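Thursday, Draltero notebook, after lunch

Back on striped knits. The Kellthorpe policy was trained on 1000 grasps, most of them plain cotton, and it shows. Give it a flat gray towel and it looks like a genius. Give it bold stripes and it goes for the contrast edge every time, convinced it has found a hem.

Ran the Sundell relabeling this morning: mark the grasp point by where the pads close, ignore the pixels, retrain on the wrist view only. Baseline got 4 of 20 on striped items. I would call that a floor, but last June's run was under it.

Relabeled version is still cooking. The loss curve looks lovely, which has meant nothing on every previous occasion.

To do:
- split "pinch at cuff" from "pinch mid-body" in the labels, they are one class at the moment and shouldn't be
- bunched starts and laid-out starts need separate scores
- check the wide-angle correction near the corners
- Dissanayake script drops the last 4 seconds of each episode. Fix it or admit we like it that way

Background stays as is. If the policy learns to read curtains we'll write that paper instead.
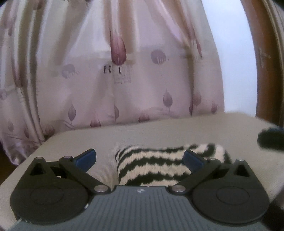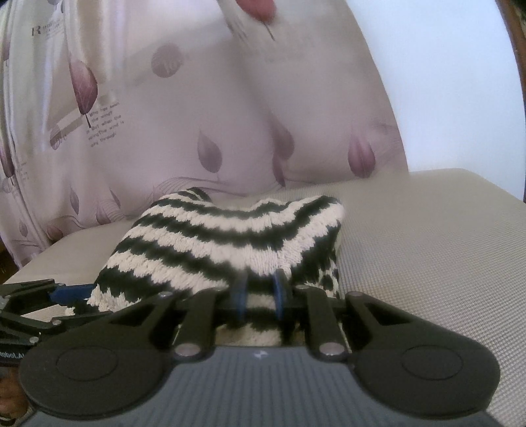 Striped knit between the blue pads, wrist view, both from the same setup.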